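Laminate vs. engineered wood for front hall and living room

Plostgate Home Forum > Floors

gvik
Posted 2021-12-03
We need to replace the carpet in the hall and living room, 500 square feet total. The shop in Zavala quoted us for two options: a Groson laminate and an engineered oak. The laminate comes in at less than half the price. We have 2 kids, a dog, and a front door that lets in a lot of slush. I like real wood but I don't want to worry about it every time someone comes in with shoes on. What did you go with, and would you do it again?
Gunnel Vik

tomcat_212
Laminate, no question. Ours has been down six years and the only damage is one chip where I dropped a hammer. Get the thicker board and spend what you save on good underlayment. Cheap underlayment is why people say laminate sounds hollow.

hallandstairs
I'd go the other way. You can sand engineered oak once or twice if the top layer is thick enough. When laminate wears through in front of the door, you replace boards, and by then the pattern may be discontinued. Ask how thick the wear layer is on the oak before you decide.

Warm brown with a lot of grain is what I would pick for an entry in either material. Dark floors show every bit of dried salt.

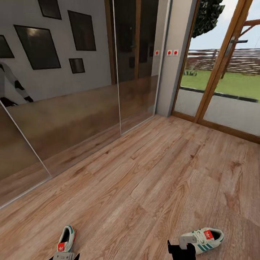
Anjani Setiawan: I don't agree that you need to plan for sanding. We had engineered oak in our last place and three flooring people looked at it. Two of them wouldn't sand it at all. If you're paying extra for that, get it in writing that the floor can be refinished.

hallandstairs
Fair point. Ours was a 3 mm top layer and it was fine, but the thinner ones are a different story.

gvik
Thanks, I'll ask about the wear layer. Next question – which way should the boards run? The hall opens straight into the living room and I don't want a strip in the doorway if I can avoid it.

tomcat_212
Lengthwise toward the far wall, straight through the opening. Check the maximum run in the instructions first. Some laminates need an expansion break at a doorway, and if you skip it you can lose the warranty.
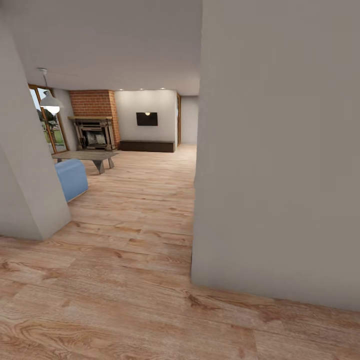
Planks running lengthwise into the living room.

Anjani Setiawan
Agree on direction. Also let the boxes sit in the room for a couple of days before you start, especially in December with the heat on.

gvik
Leaning laminate now. I'm bringing home samples of the Groson and one from Jolusel and leaving them by the door for a week.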